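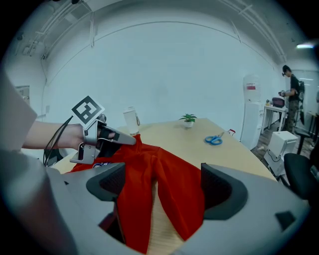 Unit 6: Action Representation and Time Alignment in Bimanual Manipulation from Demonstration

Course coordinator: Dr Nuria Tefera
Laboratory supervisor: Michalis Drakos
Revised October 13, 2019

6.1 Scope of the unit

This unit covers the software path between a recorded two-handed demonstration and the action sequence presented to a learning algorithm. Students are expected to have completed Unit 5 (camera models and fiducial pose estimation) and to be comfortable with rigid-body transforms written as elements of SE(3). Garment handling is used as the running case throughout. Cloth has no fixed shape, its configuration is only partly observable from any one viewpoint, and small errors in the relative position of the two grippers have large effects on how it folds.

6.2 Frames and notation

We write W for the world frame, L and R for the left and right gripper frames, and C for the frame of a camera fixed to a gripper. The transform taking coordinates in frame B to frame A is written T_AB. Each gripper origin lies midway between the fingertips, with the z axis pointing along the approach direction.

The calibration transform between gripper and camera is constant for a session and is loaded from the session header. It must not be re-estimated for each episode. Submissions that do so will be returned unmarked.

6.3 Relative pose between grippers

When a square fiducial card is rigidly mounted on one gripper and falls within the view of a camera on the other, the relative pose can be computed without reference to W. With M denoting the card frame and the right-hand camera observing the left gripper,

T_RL = T_RC T_CM T_ML

where T_CM is the output of the detector and the remaining two terms come from calibration. The estimate is independent of drift in either world trajectory, and for that reason it is preferred during any phase in which both grippers hold the same piece of cloth.

Two failure modes deserve attention. The first is occlusion of the card by fabric or by the operator's arm. The second is the planar pose ambiguity discussed in Unit 5, in which two orientations give nearly equal reprojection error when the card is small in the view. The Findel library returns both candidates. Students should retain both and select between them using the previous accepted pose, discarding the detection if neither candidate is consistent with it.

6.4 Time alignment

Images, gripper widths and poses arrive on separate clocks. The procedure adopted in this course is as follows.

Convert every stream to the reference clock using the offset in the session header.
Take the image timestamps as the master sequence.
Interpolate gripper width linearly and orientation by spherical linear interpolation.
Reject any sample for which the nearest pose measurement is more than 18 ms away.

Rejected samples are to be masked and left in place. Deleting them shortens the episode and silently changes the apparent speed of the motion, a fault that Sotiropoulos and Tsolakis traced in an earlier release of the Promard loader.

6.5 Absolute, delta and relative actions

An absolute action gives the target gripper pose in W. A delta action gives the change from one step to the next and accumulates error over a long horizon. A relative action gives every pose in a predicted chunk with respect to the gripper pose at the start of that chunk:

A_k = (T_WR(t))^-1 T_WR(t + k)

The relative form is used in all assessed work. It is unaffected by the choice of world origin, and a table may therefore be moved between sessions without relabelling the data. Students should verify this invariance on paper before beginning the laboratory.

6.6 Laboratory exercise

The working set for this unit contains 336 training episodes and is available on the Zova server under the course directory. Each group will submit:

(a) an implementation of the alignment procedure in 6.4;
(b) a plot of T_RL translation against time for one episode, with masked intervals shown;
(c) a written comparison of relative and delta actions, of no more than 400 words.

Code must run unmodified in the Kourkoulas container. Questions regarding server access should be directed to Leonidas Michailidis in Room 707. The re-submission period for this unit is in January, and penalties for late work are set out in the course outline.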